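MEDIA RELEASE
Oct 1, 2022

Bunum puts gear assembly on the kitchen table with new Gidach bench kit

GANDUMORA - Bunum, the small-parts workshop and toy maker, has opened orders for the Gidach bench kit, a hands-on set for people who want to learn how gears go together. Real metal parts. No batteries, no screen, no app to download.

Orders open now. First boxes go out in March.

The kit grew out of the Farah sessions, the drop-in repair mornings Bunum runs at its Gandumora shop. People kept coming in with seized clocks, dead egg beaters, a pasta roller with stripped teeth. Most had never fitted a gear on anything. They wanted something to practise on before they opened up grandma's mixer, and we didn't have anything to give them except the scrap bin.

So we made something.

What's it like to use

Lay out a cloth first, a dark one if you've got it. Small shiny parts show up well against it and they don't roll as far. Put the plate down flat in the middle, gears to either side, and have a good look at everything before picking anything up. Check the teeth for grit. Wipe the bores. Then start with the peg.

First exercise takes most beginners 6 minutes, and they nearly always want to do it over. After that it gets harder. There are 3 levels in the booklet and the last one is a proper headache, in a good way we hope. It asks for the same build with your eyes shut, going by feel only, which testers at the Farah mornings either loved or gave up on.

We've been laying parts out the same way at the shop for ages and it works fine on a dining table too. A steel plate with a big round hole through the centre, a short peg standing up from it, a silver spur gear on each side, one of them resting partly on the plate. Grey cloth underneath.

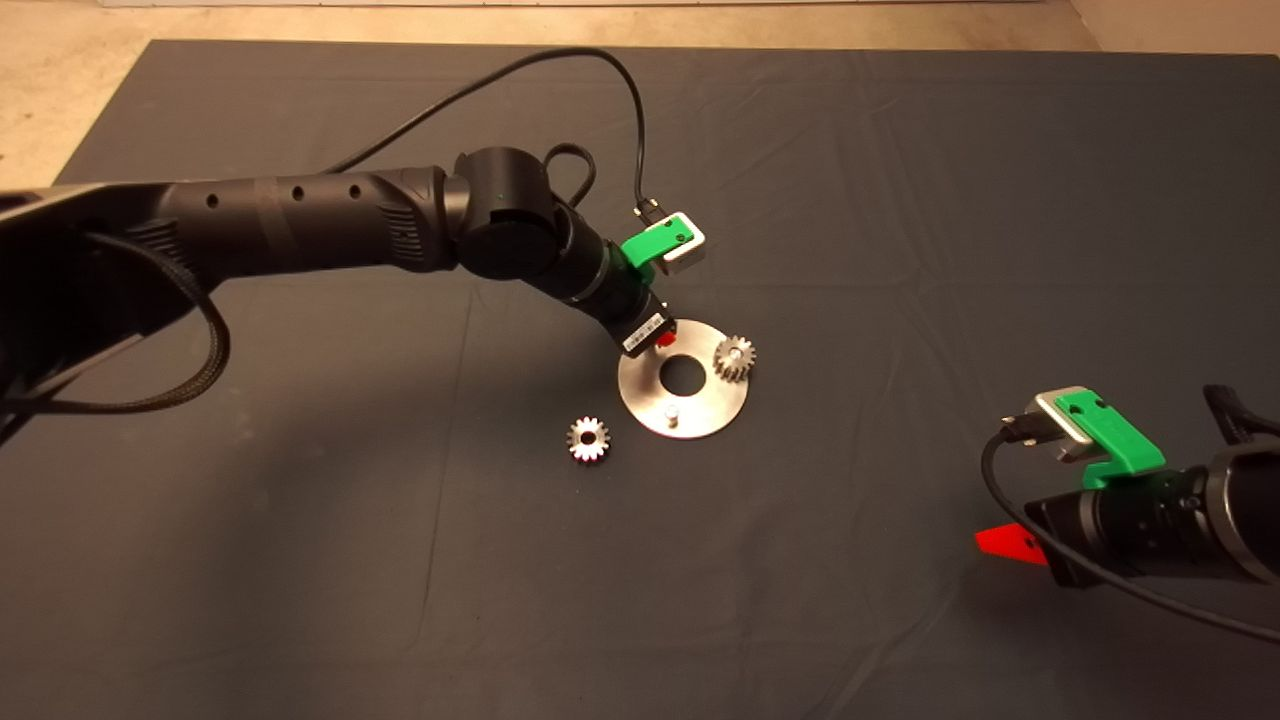 Price and ordering

The Gidach kit is $165, tax in, pick up from the Gandumora shop or have it mailed. Shipping is extra and depends on where you are, the parts are heavy for their size so please check before ordering to a remote adress.

First run is 630 kits. We'll do a second if these go. Schools and libraries can ask for the classroom price, email the shop with the name of the school and how many you're after.

Spare gears sold separately. If you drop one on concrete and chip a tooth, don't force it, order a new one.

Not suitable for little kids. Small metal parts, some edges, and a gear in the mouth is a trip to emergency.

Farah sessions carry on as usual

The free repair mornings are not changing. Same tables, same kettle, bring your own mug. There will be a kit open on the front bench for anybody to try before they buy, just put the parts back on the cloth when your done.

About Bunum

Bunum makes and mends small mechanical things in Gandumora. Kits, wind-up toys, replacement parts for kitchen gear.

Media enquiries: the Bunum shop counter, Gandumora. Sample kits availble for review on request.

ENDS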